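Covering a work table with brown paper – worth it?

Kaisu V
I've put a smooth brown sheet over the whole top, nearly edge to edge, with a bit hanging over the front. I mostly do card cutting and gluing. Has anyone kept one going for more than a month, or do you end up back on the bare top?

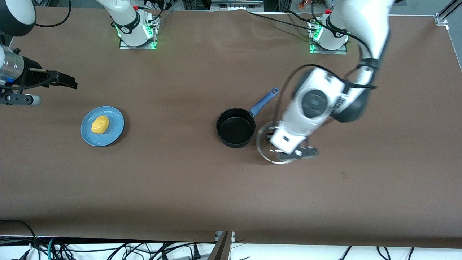 mirta_medina
Depends on the glue. PVA lifts off paper if you leave it overnight, but contact adhesive goes straight through the thin stuff. What weight did you buy?

Kaisu V
The roll says 200 gsm. It was from Murdale, in the October sale.

hollis_r
Waste of money in my view. I use an old vinyl tablecloth and wipe it down on Monday. Had it four years.

mirta_medina
Vinyl wrinkles under a knife though. I tried it and every long cut wandered.

hollis_r
You shouldn't be cutting on either. Get a mat, 600 mm at least.

Anneli E
I do both – paper all over, mat on top for cutting. I change the paper when it gets lumpy, every six weeks or so. Tape it underneath, not on top, or the ruler catches.

Kaisu V
Thanks. I'll tape the underside and look for a mat. Does the green Harkura one lie flat?

Anneli E
Mine did after a night under some books.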